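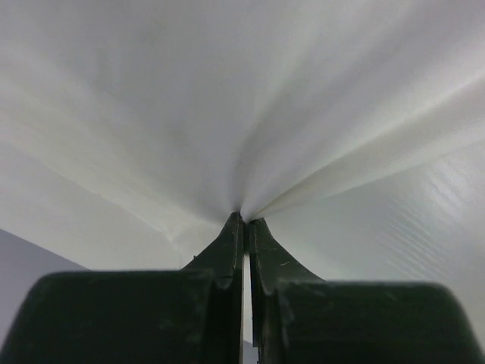
Laundry cell, September, 14:20 - picking single items from a pile

Aim for this block: decide whether the pinch-and-lift routine is fit to go to Namdale as a chore demo, or whether it stays on the bench. My view before starting was that it stays.

Set-up as in the last entry. White cloth only, no print, to give the planner nothing easy to hold on to. Nafula Chege on the log, me on the stop button.

Grasp rule: go for the nearest ridge, close, lift 80 mm, wait 3 seconds, then look for a corner. The first part is sound. Fingertips close on a fold and the cloth gathers into tight pleats at the tips. The corner search is the weak part. With the wrist view full of white fabric there is very little edge to work from, and the planner will take a long shadowed fold for a hem if the contrast is high enough.

Tip wear: scratches and pale marks on the finger faces. Not serious yet. Check for burrs before any thin fabric, as a snag would spoil a pull test.

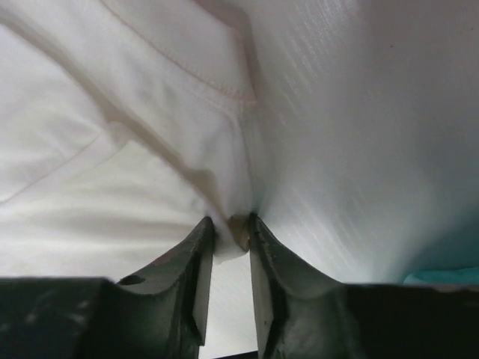
SEAMS AND STITCHING

A stitched seam running towards the grasp is a better cue than a fold, and the planner should be told so. Jeptoo Barasa wants seams labelled by hand in 1,000 wrist views before we retrain. I would start with 12 and see if the labels agree between two people.

Can it do the washing yet? It can take hold of some. Sorting, turning the right way out and folding are all still done by us.

To do: drop lift speed near the pile. Ask Julta for spare fingertips. Namdale to be told no demo this month - Jeptoo to write.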